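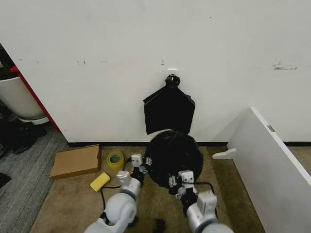 Emptying a house is a job most of us do two or three times in our lives, badly and in a hurry, and the woman who runs Rurkik has been doing it for other people for 23 years. She works in and around Hedport, mostly for families who have lost a parent or who are moving one into somewhere smaller, and I have wanted to talk to her ever since she cleared my aunt's place and found the good scissors. We met at a coffee counter at eight in the morning and I had filled four pages of my notebook before the toast came! I asked first what a beginner gets wrong, and she went straight to the trash. "People put the bag on the floor and then they lose it under everything else," she said. She likes a black bag hung on the wall, its neck twisted into a knot and looped over a little white hook, where you can find it from anywhere in the room. Then she laughed and said we should probably talk about something nicer than trash.

So we talked about paper, which is her great love. Almost every house has a drawer of it, she told me, and almost every family wants to throw the whole drawer away by the second afternoon. "They're tired. They see gas bills. I see gas bills too, but I turn them over." On the back of one she once found a recipe for plum cake with a note next to it that said "too much, use less," and no clue about what there was too much of. She has made it both ways (less sugar, less clove) and prefers less clove.

The biggest find of her career came from a narrow brick house on Dutetcombe, the long street that runs down behind the old ferry offices. In a bedroom closet, under the blankets, were 17 shoeboxes of postcards. The man who had lived there had never mentioned them to anyone in his family. His daughter sat down on the bed with the first box and did not get up until it was dark.

"We had to know how many, for the insurance," she said. "It was 2946. I can still say that number in my sleep." They were sorted by what was on the front, and the sorting was all his own. There was a box for bridges and a box for hotels. There was one for dogs, and another for places where the sky had been colored in by hand. The daughter kept the dogs and the bridges, and the rest went to the reading room at Lindqvist, where you can ask to see them at the desk. I went the week after our talk and can report that the hand-colored skies are wonderful. One of them is green.

Search this site
Enter keywords
Go

I wanted to know how she starts on a room, since that is where I always get stuck. She starts low. Floors first, then anything under the bed, then the bottoms of the closets, and only after that the shelves. "If you begin with the shelves you're reading books by ten o'clock," she said. She also never starts with photographs. Those go in one box with a lid, and the box goes in somebody's car the same day, so that there is no way it can be carried out with the wrong pile.

Her kit is smaller than I expected. Tape, a marker, a sponge, a bucket, boxes that fold flat, and a thermos. She used to bring a label printer but it made people nervous, as if everything had already been decided. Now she writes on the tape by hand and lets families cross things out.
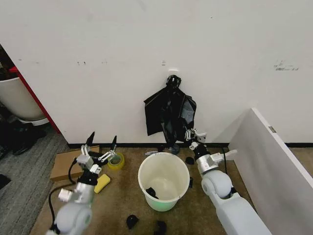
White bucket on the carpet, with a yellow sponge and a roll of packing tape.

"The crossing out is the part I like best," she told me. A box will say GIVE AWAY, and then KEEP, and then GIVE AWAY again, and then a cousin's initials. She doesn't hurry anybody through it. One family drove a lamp back and forth between two brothers' houses for most of a September, and she thinks it may still be on the road.

Does she ever get sad? She thought about this one for a while, and buttered some more toast. Kitchens can do it, she said, more than bedrooms. A bedroom gets tidied up when a person is ill, but a kitchen stays the way it was used, with the worn spoon at the front and the fancy one at the back. She always asks the family to take the worn spoon. Most of them look puzzled and take it anyway, and a few have written to her later about it.

She is full of opinions, and I enjoyed every one of them. Good towels should be used. Keys with no lock can go, but only after you've tried them in the garden shed. Sewing boxes should never be tipped out, because the order inside is half of what you're inheriting. And everyone over forty should spend one rainy morning writing names on the backs of their photographs, "in pencil, and with last names, please, because there are four Grandmas in every album."

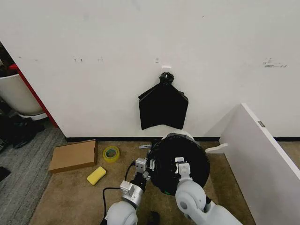
Black bag on its adhesive hook, hanging just short of the baseboard.

Toward the end I asked about the last hour of a job, when the rooms are bare and the voices start to echo. She goes around once by herself with the windows open. She checks the tops of the door frames, where people leave spare keys, and the inside of the oven, where they leave trays. Then she runs a hand along the back of the highest shelf. On Dutetcombe that was where she found one more postcard, lying face down. It showed a hotel by a lake and had been stamped but never sent. She drove it over to the daughter that evening.

My toast was cold by then and I didn't mind at all. I went home and took the bottom drawer out of my desk, and I've been turning over gas bills ever since. So far I have a phone number with no name on it, and a drawing of a goose.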